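# Leasing Agent, Full Time, Mansilla Apartments

Posted Tuesday, February 11, 2025
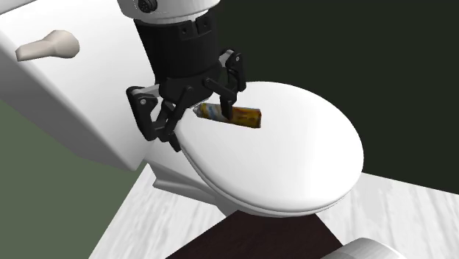

**Does the job come with an apartment?**
Housing isn't part of the pay. After 90 days you can rent any open unit in a Zallero building at 20 percent off the listed rent, with no application fee and a standard 12-month lease.

Zallero Residential manages rental buildings for private owners. Mansilla is the largest, with 258 apartments in two towers, from studios to three-bedroom corner units with balconies. We need one more leasing agent in the office there, starting in April.

## What you'll do

- Answer calls, emails and walk-ins from people looking for an apartment
- Show vacant units and the shared areas (gym, roof deck, package room)
- Take applications, run the screening and collect deposits
- Keep listings current in Zindeck, including rent, move-in date and floor plan
- Walk each unit with maintenance before move-in and write up anything left to fix
- Send renewal offers and follow up on them

Spring and summer are busy. Expect several showings a day in those months and fewer in winter.

## What we're looking for

- A high school diploma or GED
- One year or more in leasing, sales, hotel work or a front desk job
- Clear writing, since most first contact is by email
- A state real estate license, or willingness to get one within six months. We pay for the course and the first exam.
- Able to climb stairs and be on your feet for most of a showing

Spanish is useful but not required. We will train you on Zindeck.

## Hours and pay

Five days a week, 9:30 to 6:00, including every Saturday. Your days off are Sunday and one weekday that we set with you when you start. Pay is hourly, and the rate depends on experience and will be in the written offer. You also get $200 for each signed new lease, paid the month the tenant moves in. Renewals don't carry a bonus.

Health and dental coverage starts on the first of the month after you're hired. Paid time off is two weeks in the first year, three after that.

## How to apply

Send a resume and a short note to Kayode Ezeani, Property Manager, Mansilla Apartments, 1234 Leteck Avenue, or drop them off at the leasing office on the ground floor. Put "Leasing Agent" on the envelope. Include a phone number and the hours you can be reached.

First interviews are by phone. The second is in person and includes a practice showing of a one-bedroom.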